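11 Feb 2023

Woke at six with the same sore throat as yesterday. Made tea, skipped breakfast, and took the early bus to Sandoval to look at the ferry timetable. The winter boat to Lusar leaves from pier 11 now, and the fare is up to 19 each way. I wrote both down, since I always forget.

The archive was open until noon. I got through the harbor rolls as far as 1554, the year the chapel at Dranarham lost its roof. The clerk's handwriting is bad and the ink has gone brown. There are two entries for the bell, and they disagree on who paid to have it moved. I copied both and left a gap in my notes for the answer.

Lunch was soup. Walked home the long way along the canal. Wind from the north, no rain.
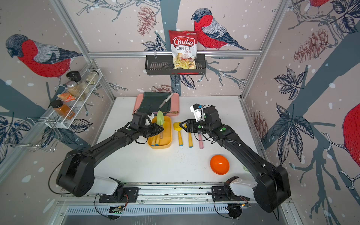 My sister thinks I should drop the bell and stick to the roof. She said on the phone that a chapter with two stories about one bell will lose people, and that the roof is the better story anyway. I told her I would think about it. She also wants to come in July and see Ikero if the road is open by then.

Wrote for an hour after supper. Fifteen lines, most of them about the roof. Need to buy lamp bulbs and return the blue folder on Monday.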